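Re: [oldhouse-list] Marble look for a small kitchen and back hall?
From: Zhuoran Long

Yuzhen Qin wrote:

> We are ready to pick a floor for the kitchen and the back hall, which
> together come to 200 square feet. The old floor is up and the subfloor
> is better than I feared, apart from a soft spot by the back door.
> My mother wants marble or something that looks like it. I like gray,
> she likes white, so it will be gray with white in it.
> Questions for the list:
> Is the real stone worth the trouble in a kitchen that gets cooked in
> every day? If we go with a printed pattern, how do we keep it from
> looking like the same square over and over? And does a gray floor
> show dirt more or less than a white one?
> The house is from the twenties, joists run front to back, and we have
> a dog.
> Yuzhen

Yuzhen,

I did both in this house, real marble in the upstairs bath and a printed pattern in the kitchen, so I can answer from those two and nothing more. Others on the list have done far more stone than I have.

Take care of the soft spot first. Mine was by the back door too, and it came from a threshold that had been letting water under it for years. I replaced the boards, then the threshold, and the boards could have waited. If you patch the floor and leave the old threshold you'll be back in there. Pull it up and look at the underside before you buy anything.

On real stone in a kitchen: I wouldn't. Polished marble etches when lemon juice or vinegar gets on it, and sealer does not stop that. Sealer slows down stains. Etching is a dull mark in the surface and the only cure is to hone or polish it out again. A honed finish hides it better. In the bathroom I don't mind, but we have five people eating in our kitchen most nights and there is always something on the floor. Stone also wants a stiff floor under it, stiffer than ceramic does. Your joists may be fine, but measure the span and the depth and look them up in a table before you let anyone tell you they are fine. I had to add blocking upstairs, and that meant opening the ceiling below.

On patterns: this is the part I spent the most time on. Printed material has a set number of different faces. The cheap line at Stunetti had so few that I could find the same vein twice while standing at the rack. The Clonero I ended up with has more, and the salesman gave me the number when I asked, which I have since forgotten. Ask for it. Then open several boxes and deal out of all of them at once, the same way you would with wood flooring. If you work through one box at a time you'll get patches.

Size matters too. I used the 24 inch squares. Fewer joints means the veins have room to run before they get chopped off, and it looks less like a checkerboard. In a narrow back hall the big squares leave you with a lot of cuts, so draw the hall to scale before you commit. I drew mine on the back of a calendar and moved the starting line twice.

The other thing to look at is how busy the pattern is. Small samples are no help with this. A sample the size of your hand may have one vein on it or none, and you can't tell from that what a whole floor will do. Try to see a wide stretch of whatever you are considering, with things standing on it. Against black and white, a medium gray with soft streaks stays fairly quiet. 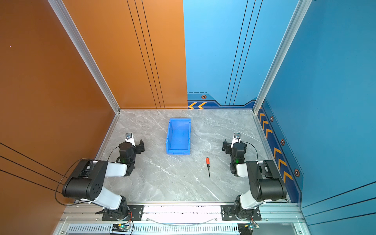 Gray marble floor with white and darker gray streaks.

If your cabinets are going to be white, that is close to the range I'd look in. With dark wood cabinets I would go lighter. My first choice was a charcoal with very thin veins, and my wife taped two sheets of it to the floor for a week. By the end of the week we both disliked it, mostly in the evening under the ceiling light. She was right to tape it down.

Dirt. Gray shows less than white, in my experience, provided it has some cloudiness to it. A flat even gray shows every crumb and every paw print. The mottled kind hides dried water spots, dust and dog hair very well, maybe too well, and I sweep on a schedule now. Flour shows on all of it. Black shows everything, as anyone here with black counters will tell you.

Shiny or matte is a separate question from color, and I would settle it first. We have a window at the end of the kitchen and in the late afternoon the light comes in low across the floor. Any gloss at all and you see every mop stroke. I bought the matte. My brother-in-law has the gloss version of the same pattern in a room with no windows and it looks good there.

Look at the veins as well as the background color. Some patterns have long soft ones that all slant the same way, and if you lay those without thinking the whole room seems to lean. Others are more like a net of fine cracks going every direction. That second kind is easier to lay because there is no right way up, and a cut edge doesn't look wrong against the wall. Watch out for one heavy vein that stands out from the rest, though. It is the one your eye will find when it repeats. I sorted mine before I started, set all the pieces with a strong vein to one side, and put them where the table and the refrigerator would go.

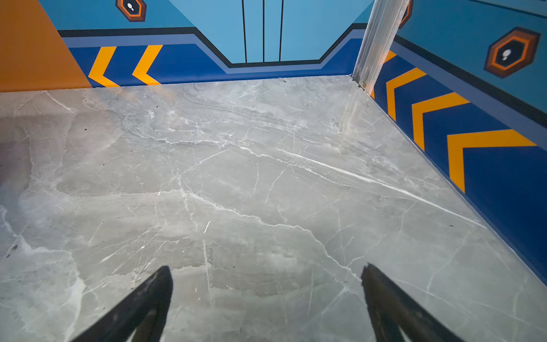 Thin white veins branching over cloudy gray, with one brighter vein running toward the right.

For grout, if you use tile, go a shade darker than the background. I matched mine to the lightest gray and it went darker by itself inside of a year, but only in front of the stove and sink. The rest is still the color I bought. If you go with sheet goods or glue-down squares you skip the grout and have to get the subfloor much flatter, as every ridge will come through. I used the Simex leveling compound, which set faster than I expected. Mix small batches. I threw out a bucket.

Cost, for what it's worth: I went over what I had planned by about $200, nearly all of it on blades, the leveler and one extra box. The box came to $40 and I was glad to have it when the dishwasher went in and I cracked a corner. Buy the extra box at the same time as the others and check that the lot numbers match. Mine came from the Stunetti store on Yu Street and they let me return unopened ones, but not past June, when that line was dropped.

For the dog, matte again. Ours used to slide on the old vinyl at the turn into the hall and doesn't on this. Put a mat inside the back door anyway.

One question back. Does your back hall floor sit at the same height as the kitchen? Mine was a quarter inch lower and I only noticed once the old layers were out. If yours is off, tell us which way, and somebody can suggest how to handle the doorway. Send the joist depth and span too if you get a chance to measure.

Zhuoran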